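3.2 Views and filtering

The Tondano set holds 738 episodes of a block-and-basket task, recorded at our Ultville bench. Each episode has wrist views and one fixed view. We wanted to know how often a wrist view alone is enough to place the gripper relative to the basket wall.
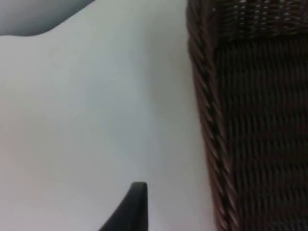
Figure 4a. Wrist view beside the basket, with one finger tip and the braided corner.

Frames like 4a are hard for the pose network. The weave is blurred and no block is in sight, so the network has only the corner edge to work with. For these frames we take block positions from the fixed view and pass them on as a prior. 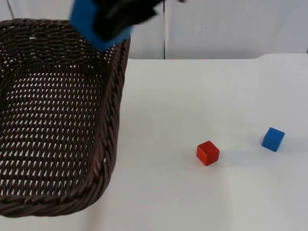
Figure 4b. Fixed view with the gripper over the rim and two cubes on the table.

Labels were drawn by Guadalupe Montes and checked by Zakhar Tymoshchuk on 2,000 frames. Where they disagreed, the frame was labeled again from scratch.
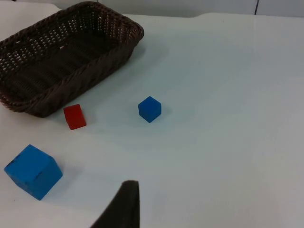
Block identity is set by color and size together. Color alone fails on layouts like this one, where a small blue cube and a larger, lighter blue one share the table with a red block. The larger cube also has dark scuffs, and the Votberg detector sometimes split it into 2 boxes – we merged these by hand.

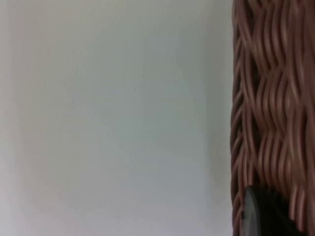 Frames with no usable landmark are dropped before training. The Cuautle filter scores each frame by how much of it is plain background, but a high score is not enough to drop it. A plain pale surface can take up most of the view while the strip of wicker at the right still gives a clear, nearly straight boundary. We keep such frames and mask the dark shape at the bottom – the network otherwise tends to read it as part of the basket.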